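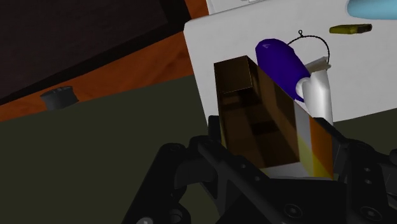 Opened by Toshiko Kuroda - Resville student manipulation project - sim track
Status: open, then closed, then reopened (see below)
Component: Skusatard grasp sim / box task
Assigned: Nuwan Pramanik

SUMMARY
Box slides down in the fingers during lift. Gripper says closed, contact says yes on both sides, box still creeps. Wrist cam view attached on top, taken with the fingers on the box. Worked fine before we merged the Mondal scene into main.

STEPS
1. pull main, clean build
2. load the cluttered table scene (the one with the mug and the bead chain)
3. run the box pick with default grip
4. watch box height vs palm height in the log

EXPECTED
Box stays put relative to palm for the whole lift.

GOT
Box creeps toward the palm, then tips to one side, then either drops or explodes out of the hand. Not the same every time. Seed is fixed so that bugs me.

Also the box is see-through now?? Used to be plain cardboard brown. Glossy amber thing since the merge. Don't know if related. Putting it here so it doesn't get lost.

LOG

9:10 am - Toshiko
Reproduced on the lab desktop, 6 runs, dropped in 4. Same on my laptop but slower so haven't done the full set.

9:25 am - Toshiko
Turned grip force up. Worse. Box shoots out sideways. Put it back.

9:40 am - Nuwan
Looking. First guess is friction got reset when the Mondal objects came in. Their file has its own defaults block and I think it loads after ours. Can you dump the material table and paste what the box says.

9:52 am - Toshiko
Box friction is our number, not theirs. Checked twice. Finger pads also ours. So not that, or not only that.

10:05 am - Nuwan
ok. Contact points then. Turn on the contact overlay and step through from when the fingers touch. Want to know if it's a face contact or just an edge.

10:30 am - Toshiko
Edge on the left finger. Right one is a proper patch. Left one flickers, one point, none, one point, none. That is where the creep starts every time.

10:33 am - Nuwan
Good find. So the box is a little rotated in the hand. Is the box collision shape still a plain box or did it turn into a mesh?

10:41 am - Toshiko
Mesh. It's a mesh now. 1,656 triangles. For a box. It has an open top and inside walls and all of it is in the collision model.

10:44 am - Nuwan
There it is. Somebody exported the visual mesh and pointed collision at it. Thin walls + mesh contacts + two fingers squeezing = the solver going back and forth on which side of the wall it's on. Would explain more force making it worse.

10:50 am - Toshiko
The somebody might be me. I redid the box export for the Risari renderer before the merge. Also might explain the amber look, I think the material slot got the glass preset. Will check both.

11:15 am - Toshiko
Confirmed, my export. Sorry. Swapped collision for five plain slabs, 4 walls and a bottom. Left the visual mesh alone.

11:32 am - Toshiko
6 runs, no drops. Height difference flat in the plot. Closing.

11:33 am - status changed to CLOSED

1:20 pm - Nuwan
Reopening, sorry. Pulled your branch. Lift is good but now the approach hits the box on the way in on some start poses. Left finger clips the rim and knocks it over. Did you add padding to the slabs?

1:28 pm - Toshiko
Yes, a bit, so the corners would overlap. Too much?

1:30 pm - Nuwan
Pad inward only. Outside faces have to line up with the visual or the planner's clearance is off. It's planning with the visual bounds right now (seperate ticket, don't fix it in this one please).

1:55 pm - Toshiko
Done, inward only. Rerunning with the start poses from your list.

2:20 pm - Toshiko
No clips. No creep. One run had a weird pause before the lift but it finished - looks like the planner timing out once and retrying. Log attached to the branch.

2:26 pm - Nuwan
Pause is known, ignore. Couple things before I merge:
- rename the slab file, "box_fix_REAL2" is not a name
- add a note in the readme on which mesh goes where
- bead chain: every link is its own body and it's eating step time. Can we freeze it for the box task? Gripper doesn't need to touch it.

2:40 pm - Toshiko
Renamed. Readme done, short. Chain - I'd like to keep it live for the later task where we pick stuff off the panel, but can freeze per task with a flag. Mug too?

2:43 pm - Nuwan
Leave the mug. It's one body, costs nothing. Flag for the chain is fine, default frozen.

3:05 pm - Toshiko
Flag in. Step time much better, box run finishes before I can get up for water.

3:10 pm - Nuwan
Material?

3:12 pm - Toshiko
Oh right. Yes it was the glass preset, slot number shifted by one when I re-exported. Not touching physics at all, render only. But the detector was trained on the cardboard look so it should go back. Orange and yellow stripe down the side, not sure yet if that's the label texture stretched or a refelction. Will look once the preset is right.

3:15 pm - Nuwan
Put that in its own ticket, I'll merge the collision fix now.

3:31 pm - Toshiko
New ticket opened for material, linked. Tested once more on main after the merge with a clean build, lift holds.

FIX
Collision for the box = 5 slabs, padded inward only. Do not point collision at the visual mesh. If you re-export from Risari check the collision path after, it overwrites it without asking.

STILL OPEN ELSEWHERE
- box material / stripe
- planner uses visual bounds
- laptop build slow, no ticket yet, Toshiko to write up

3:34 pm - status changed to CLOSED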